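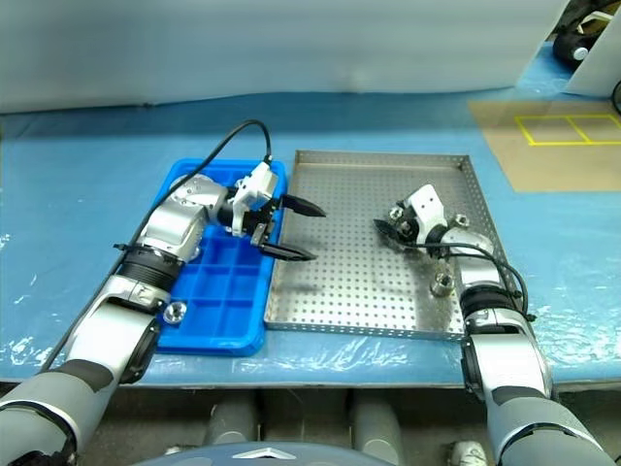 Zuletzt geändert: Oktober, 16:48 Uhr

Thema: Girkel-Star im Taxi entbunden?

mirabelle_k
Hat jemand die letzte Folge von »Flavham« im Podcast gehört? Die Hauptdarstellerin erzählt, dass ihre Tochter auf dem Weg in die Klinik im Taxi kam. Der Fahrer hat auf dem Standstreifen gehalten und über Telefon Anweisungen bekommen.

Tobse74
Gehört ja. Glaube ich nur halb. Im Sommer hieß es noch, die Geburt sei zu Hause gewesen.

mirabelle_k
Das mit zu Hause stand nur bei Gondoslow, und die schreiben viel.

hanne.w
Meine Schwester hat im Auto entbunden, 200 Meter vor der Klinik. So selten ist das beim zweiten Kind nicht.

Tobse74
Bei ihr ist es aber das erste. Und ihr Mann, der Bíró, war laut eigenem Post an dem Abend noch beim Dreh.

Arvo Kuusisto
Der Post war vom Vortag, steht im Kommentar darunter. Die Wehen sollen rund 16 Stunden gedauert haben, das erzählt sie ab Minute 48.

Tobse74
Gut, dann nehme ich das mit dem Dreh zurück. Die Taxigeschichte klingt für mich trotzdem nach Werbung für die neue Staffel.

hanne.w
Name vom Kind hat sie nicht gesagt, oder?

mirabelle_k
Nein, den wollen sie für sich behalten.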